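Does hand-held gripper data from other people's kitchens help, or just more data from ours?

Posted in Robot learning > Data and training
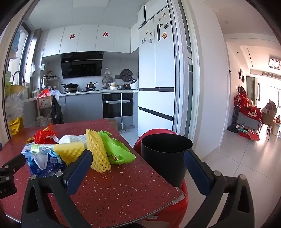

Background

I'm in the second year of a project on clearing worktops. The task is simple to state: pick up the rubbish and put it in the black container, leave the things that aren't rubbish. We collect with hand-held grippers, one in each hand, and train a policy that then runs on a two-arm robot with the same fingers.

So far we have 2,201 demonstrations. Most are from our own test kitchen, which has a plain grey worktop and not much else in it. The rest come from ordinary homes like the one in the picture, with a red speckled counter, crumpled bags and wrappers, a fruit sleeve, a sponge and a whole living room behind.

Trained on the test kitchen only, the policy does well in the test kitchen and badly everywhere else. With the home data mixed in, it gets better in homes it hasn't seen but slightly worse in the test kitchen. My supervisor wants to go up to 3,000 demonstrations before we write up. I can spend that effort in the test kitchen, where it is quick, or in new homes, where it takes most of a day to get set up. Has anyone compared the two properly? The soft items are the worst – the policy closes on the edge of a clear bag and comes away with nothing.

Salamatu Quaye

Unard

Go for new homes. We did a comparison last November on a similar job (sorting packaging, single arm). We kept the total number of demonstrations fixed and only changed how many places they came from. Going from a few places to many made far more difference in unseen rooms than adding demonstrations in places we already had. After 55 demonstrations in one kitchen we could hardly measure any gain from recording more there. Your number will be different, but it is worth finding out what it is before you plan the rest.

How to check cheaply:

Take the home with the most recordings. Train with a quarter of them, then half, then all, keeping everything else the same. Test in a home you have left out completely. If the last two results are close, that home is used up and you should move on.

The drop in your test kitchen may be nothing to worry about. Look at how many trials it is based on. We had a drop like that and it went away when we ran the test again with more trials and the objects laid out from a printed plan.

On the bags, I'd split your failures into "went to the wrong place" and "went to the right place, grasp failed". They have different causes. More homes should help with the first. For the second we had to record more demonstrations of thin plastic in particular, pressing down a little before closing. Tell whoever is recording to do it the same way each time. We had 2 people with quite different habits and the policy learned something in between that didn't work for either.

Nirka

more data is always better, just do both

Khumalo

Agree with most of what Unard says, with one addition. Check your start positions. When people record in a test kitchen they tend to stand in the same spot and begin with the grippers at the same height, and the policy picks that up. In a home they stand wherever there is room. Some of what looks like a benefit from new homes might only be a benefit from varied starts, and you can get that in the test kitchen for almost no effort.

You could run three sets of equal size: test kitchen with fixed starts, test kitchen with varied starts, and homes. We did this on the Tenidden project and varied starts closed part of the gap, though the homes set was still ahead. It was one task and one robot, so I wouldn't lean on it too heavily.

Also decide now what counts as rubbish. Is a sponge rubbish? A half-used packet of tissues? If one person bins it and another leaves it, your success rate will suffer and it will look like a grasping problem – we lost a couple of weeks to that. Write the list down and go back through the old recordings with it before you collect any more.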